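Prirero cell: README for the recorded runs

Status: usable, with doubts. Last edited December 6, 2019.

What is in it

1160 runs from one arm, with a wrist camera and a fixed camera at the table. The folder also holds the upkeep log for the cell. The supplier says the Dullo gripper holds its setup for a full season. I have yet to see a log that bears this out, ours included.

Setting up the cell

1. Bring the arm to its rest pose and leave it there while the controller starts.
2. Check both fingers by eye, tips first. The software check passes fingers that are plainly skewed.
3. Look over the cable at the wrist and make sure it has slack.
4. Save a wrist view before the first run. 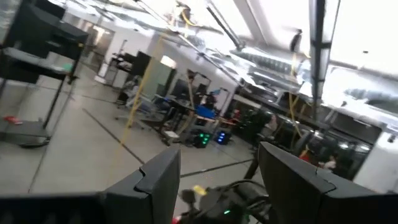 Aileen Enriquez objects to step 2: a check by eye depends on who is looking, and she would sooner trust a gauge block. Fair enough, but the block we were sold with the Rusu kit has never given me the same reading twice.

Looking after it

- Retighten the finger screws every 58 runs. The manual's figure is far more hopeful.
- Redo the camera calibration whenever the fixed camera is touched, even if someone swears it stayed put.
- Keep a low view of the table with the objects on it, such as the pink clogs and the red crate.

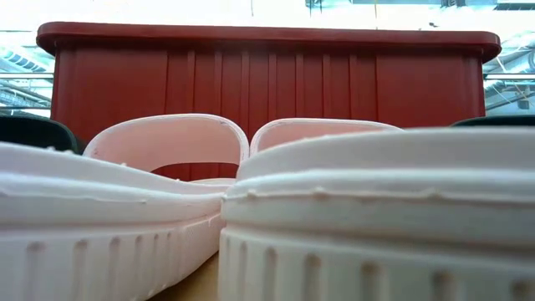
Known faults

3 runs have no gripper readings. The Collov export tool marks them as complete, so filter on the readings themselves and ignore its flag. The cause is still open.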